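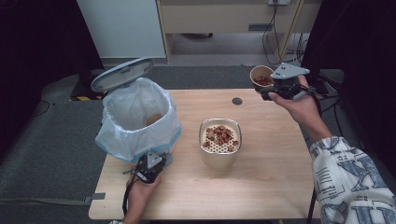
Ticket: Snack table, dried fruit going soft, bin lid, box latch

Home > Facilities > Tickets > Snack table > Search
July 24, 2023
Posted by Melterville front desk

Problem
Dried fruit slices left in the metal container turn soft and sticky by the next morning. Used paper cups with slices still in them are going in the small bin, and the table smells sweet. Second complaint: the gray latch on the white plastic box is stiff and people leave it undone.

Steps taken
1. Took all the fruit out, washed the container and the perforated insert, dried both overnight. Put the insert back with the fruit on top. Fruit still soft after 9 hours out.
2. Put out a smaller amount, 100 grams, and kept the rest in the bag from Paewai. The small amount was fine at closing.
3. Changed the bin bag and folded it well over the rim. Lid now closes all the way. Before this the bag was bunched under the hinge.
4. Wiped the latch with warm water and dish soap. Worked it open and shut 6 times. Easier, but the ribbed tab still needs a firm push from underneath.
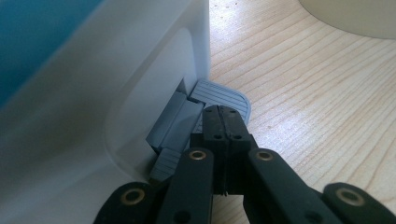 Palden replied that stiff latches on these boxes usually mean the lid is sitting crooked, and said to press down on the lid over the latch before lifting the tab. If that does not help, they want the box sent back.

5. Tried it with the lid pressed down. Opens with one hand now. No need to send it back.

Still open
Fruit should not stay out overnight. Need a container with a tight lid, asked Jaltik for a price. Cups with food in them to be emptied before closing.

Status: waiting on Jaltik
Last updated 4 days after opening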